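Six months with the Hamero coat stand, and yes, I have opinions about a coat stand

I put off buying one of these for so long. We rent a big ground-floor room with brick walls and tile floors and, somehow, not one closet. For the first winter everything lived on chair backs. Coats, scarves, tote bags, the dog's raincoat (he hates it, it lives on). You'd go to sit down and end up with somebody's zipper in your spine.

So in June, when absolutely no one needs a coat, I found the Hamero marked down on Vavomeo and went for it. I figured I'd have it up before the weather turned, and for once in my life that's what happened.

It came in a long skinny box that weighed more than I expected. Getting it together took me 14 minutes, and that includes going back to the kitchen for my coffee. The pole comes in sections that screw into each other and the hooks go on after that. The only tool is one of those little hex keys, and it's in the bag. The instructions are pictures only and the drawing for the hooks is tiny, so I put the lower set on upside down the first time. If your hooks look like they're frowning, flip them!

What I wanted was plain black metal and that's what I got. I'd looked at wooden ones, and there's a lovely one from Bellamy, but it was 340 dollars and I could not make myself do it. For a stick with hooks! I know, I know, craftsmanship. Maybe when I own a hallway.

The thing I like most is that there are two levels of hooks. The upper ones are up high and curve out with round knobs on the ends, so hoods and collars don't get that sad little poked-out bump in the back. My old over-the-door rack had skinny bare wire ends and it ruined the neck of a sweater I really loved, so I'm a bit of a knob evangelist now. The lower set is where most of the daily stuff ends up. You can grab it without stretching, and you can slip a hanger over one of those hooks if you have something that needs its shoulders kept in shape. I use regular wooden hangers and they sit fine, though they do swing around if you yank something off in a hurry. 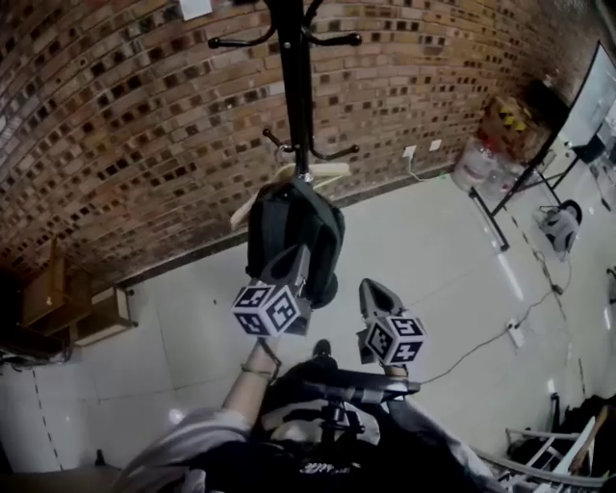
I should say something about wobble, because every review I read before buying went on and on about wobble. Mine is steady as long as I load it evenly. Put all the heavy things on one side and it starts to lean, and you will notice, and you will get up in the middle of a movie to fix it. Two winter coats across from each other, fine. Two winter coats and a full backpack all on the same side, not fine. My friend Isauro Figueroa has the same stand on thick carpet and says his tips a lot sooner than mine does, so if you have carpet I'd think about that before ordering. On tile it's been good. I did stick felt pads underneath, partly for the floor and partly for the horrible scraping noise when you drag it.

And you will drag it. I've moved mine all over the place. It started out by the front door, where it blocked the light switch. Then it went next to the bookshelf, where I kept catching my sleeve on it. It's been over by the brick for a while now and I think that's where it stays. Black against brick looks really nice, if I do say so, and I can't drill into those walls anyway (the lease is very clear on that point), so a freestanding rack was always going to be the answer. Just check where your outlets are before you settle on a spot. A long coat hanging right in front of the one outlet you use every day gets old fast.

A few complaints, to be fair about it. The screws on the lower hooks worked themselves a little loose after the first couple of months. I tightened them up and they've held since then, but keep the hex key somewhere you'll remember. Mine is in the junk drawer with the takeout menus. The black finish shows dust like crazy, mostly on top of the hooks, and a dry cloth just pushes it around, so use a damp one. Also there's nowhere for umbrellas, and I wish there were a ring or a little tray at the bottom. The Praltedow version has one, but its hooks are short and stubby and my bags slid right off the one I tried in the store.

Slippery fabric can be a pain too. My rain shell has a hanging loop about as thick as dental floss, and it takes me two tries to get it over the knob. Anything with a decent loop or a hood goes on the first time. Folded things and soft bags are better draped over a hanger than balanced on a hook, at least in my house, where people walk past quickly and knock into everything.

Would I buy it again? Yep. I've even thought about a second one for the bedroom, for the clothes that are not dirty but not clean enough to go back in the drawer - you know the pile I mean. It currently lives on a chair, and the chair is losing.

I'm giving it four stars out of five. The missing star is for the umbrella situation and that teeny tiny drawing. If Hamero ever sells a drip tray that fits the base, somebody please tell me in the comments.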